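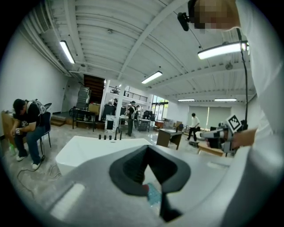 Main bay looking toward the back wall, ceiling lights on.

March 21, 2025
Bay notes: lighting, floor, storage

Lighting. Bontu wants a level reading at bench height before the Kuvum order goes out. Meter set on a stool, five minutes warm-up, all tubes on. Center of the bay read 300 lux. Under the right-hand row it was higher, toward the rear wall lower. The deck and beams are already white, so repainting gains nothing. Proposal: leave the front fixtures alone and add one more row at the back, hung off the beam with the same clamps as in January. Gwilym to check clamp stock. We had 15, less whatever went to Harries.

Ceiling deck. The corrugations make the room loud. Two people talking at normal volume at opposite ends can't follow each other once the compressor runs. Sioned has a quote from Fliliter for baffles, 13 panels, fixed to the underside of the beams. Panels must stay clear of the tubes. No decision yet.

Floor. Loose cables on the concrete again, left side, in front of the chair. Route along the wall and tape down where they cross the walkway. Tape from the Grernora batch lifts on bare concrete, so use the wide cloth tape. Wipe the floor first.

Drops from the ceiling: tie off above head height when not in use. Measured clearance at the door end 19 cm short of what Myfanwy asked for. Re-hang Monday.

Storage. Cardboard boxes go on the rack, flattened if empty. Drinks bottles off the floor, shelf by the sink is fine.

Seating. Black chair on the left is too low for close work, people end up bent right over. Ayman to try it with the taller gas lift from the stores. If the base doesn't take it, swap for one of the stools and note the height here.

Open: clamp count, baffle quote, chair. Meter is back in drawer 2, battery low.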